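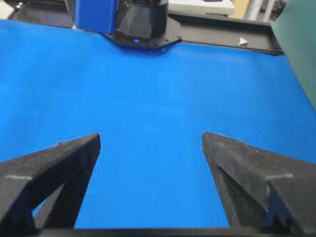

Blue table top.

Lokbridge Growing Site — winter close-up check, glasshouse and tool shed
Checked by: Fotis Dimitriou
Date: November 24, 2022
Next check: January, second half, or sooner if there's a big wind

Key: OK / FIX / N/A. Comments after each line. Anything marked FIX goes on the sheet by the door too.

GLASSHOUSE — STRUCTURE

1. Roof panes, cracks or slipped glass — FIX
Two slipped on the north side, one cracked corner over the propagation end. Taped the corner for now. Don't lean the ladder on the gutter to get at them, gutter won't take it. Need the roof ladder back from Vevstead.

2. Side panes — OK
Putty going on the low ones by the door. Will last the winter.

3. Door track and latch — FIX
Latch catches but doesn't hold. Bungee cord on it. Track full of grit, swept it out.

4. Vents open and close — OK
Stiff. Greased the three I could reach. Auto opener on the end vent disconnected for winter, arm is in the drawer, labeled.

5. Staging and shelves — FIX
Second run from the left rocks. Bolt missing on back leg. No heavy pots on there untill it's done, please, somebody had the citrus up on it.

HEAT AND POWER

6. Heater, Rorkel, serial ends 436 — OK
Fired first time. Flame steady. Cleaned out dead leaves and a lot of cobweb from behind it. Keep the bubble wrap well back from it, it was touching on one side when I came in.

7. Extension leads — FIX
One with a nick in the cover near the plug. Cut the plug off and binned it so it can't get used. The orange one is fine but was lying in a puddle. Hung up now.

8. Outlet covers — OK
All shut. One needs a thump.

9. RCD test button — OK
Tripped on test, reset. Fridge thermometer for the seed box went off with it, so reset that too. Was reading 52 before.

10. Fire extinguisher — OK
Needle in the green, pin in. Bracket loose, tightened. It was behind the compost bags again. Has to be where you can grab it from the door.

WATER

11. Outside tap drained and lagged — OK
Done. Lagging is old carpet and string but it's thick.

12. Hoses drained, coiled, off the path — FIX
Long one not drained, still heavy. Ran out of light. Trip hazard right where you step out.

13. Rain barrels — OK
Lids on and strapped. The one by the shed is down to a third, left like that so it has room to freeze. Stand is level.

14. Drip lines blown out — N/A
Already lifted in October. In the loft.

TOOL SHED

15. Blades covered, tines down — FIX
Loppers hanging open at head height. Moved. Rake on the floor tines up, moved that as well. Guards missing off both pruning saws, anyone seen them?

16. Tiller — fuel drained, plug lead off — OK
Drained dry. Can is in the metal cabinet, cap tight. Reading on the hour meter 843, wrote it in the book.

17. Chemicals locked, labels readable — FIX
Cabinet locked, good. One bottle inside with no label at all, could be soap, could be anything. Set aside in a bucket marked DO NOT USE. Also slug pellets in an old coffee tin. No. Put them back in a proper container with the label on it.

18. Floor — OK
Damp by the back wall, same as last year. Swept. Non-slip strip on the step is lifting at one end, pressed it down.

19. First aid box — FIX
6 plasters left, no eyewash. Eyewash ordered from Bilgin along with the putty. Tweezers gone.

20. Lights — OK
Back tube flickers for a minute then settles.

PATHS AND BEDS

21. Main path — FIX
Moss by the corner bed, slick as anything. Needs scraping, then grit. Grit bin is almost full so no excuse.

22. Canes capped or pulled — OK
Pulled nearly all. The ones left by the sprouts have caps.

23. Netting — FIX
Loose on the brassica cage, bottom edge dragging across the path. Pegged one side, need more pegs.

24. Compost bays — OK
Front boards solid. Rat hole by bay two blocked with mesh, look agian next time.

DO FIRST
Door latch (3), long hose (12), moss (21). Glass when the ladder's back — two people, not one, and not if it's blowing.

Shed key is back on its hook. Spare still missing.

F.D.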